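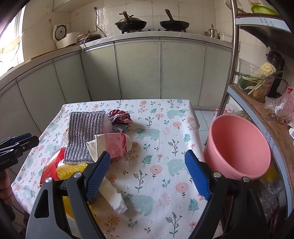
About Worgate Equipment Planning

Worgate advises schools, colleges and small manufacturers on the purchase of robotic equipment. We were founded in Killham by Helmi Hakala, formerly a purchasing officer, and now have 14 staff across our offices in Killham and Bristton.

Our work begins before any supplier is approached. We visit the site, record the tasks to be done and prepare a costed plan covering grippers, arms, spare parts, training and repair. Clients receive the plan within 90 days of the first visit. It sets out purchase and lease costs side by side, with a reserve of 10 per cent for replacement pads, cables and fittings — items which are often left out of a first budget.

Worgate does not sell equipment and accepts no commission from those who do. Our fees are fixed at the outset and agreed in writing.

Tzu-hsuan Yen leads the Schwaiger programme, our shared buying scheme for smaller organisations. The programme has 128 members, who order together each May and may borrow hand-held tools for trial before committing funds. Applications to join are considered throughout the year.

Contact us | © Worgate Equipment Planning. All rights reserved. | Back to top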